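Cushions, covers and a grey chair

Litton is a small upholstery and soft furnishings workshop on Perkach Lane. It repairs seat pads, makes loose covers and takes in cushions that other places turn away. We spoke to its owner, who has run it for 15 years and asked us to keep to the work.

She started with curtains. "Curtains are straight lines, mostly, and I got bored. Then a neighbour brought me a window seat pad with the filling gone flat, and I liked taking it to bits." The workshop moved to its present address in February, and it now has a proper cutting table and a rack for the rolls.

Most of what comes in is for bedrooms. People buy a chair for the corner, she says, and then find it is too deep or too low to sit in comfortably. "They want to put their socks on without falling backwards. A cushion sorts that out nine times in ten. You don't need a new chair."

Tub chairs are the awkward ones. The back curves round, so a square pad leaves gaps at the sides and a round one slides forward. She usually suggests something soft and a bit oblong that can be pushed into shape. "Foam is too stiff for it. I use a feather mix, or fibre if there are allergies in the house."

On colour she has firm views. Dark grey has been the most common chair fabric she sees for years, and she would put white or off-white on it every time. "It shows the dirt, yes. So have 3 covers made and wash them. A plain cover is £20 and it comes off in a minute."

She is less strict about edges than she used to be. Her early work was all piped and tight. Customers now ask for ruffles and raw edges, and she has come round to them for bedrooms -- though not for dining chairs, where they catch.

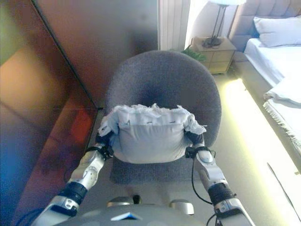 A soft white cushion with a loose, frayed upper edge, held over the seat of a charcoal-grey tub chair.

Her advice on looking after a cushion is short. Shake it daily, turn it when you change the bed, and keep it off radiators. Frayed edges should go in a wash bag. "And don't iron it. It's meant to be a bit rumpled."

The order book stands at 117 jobs, and the wait is running into the new year.

2018-11-15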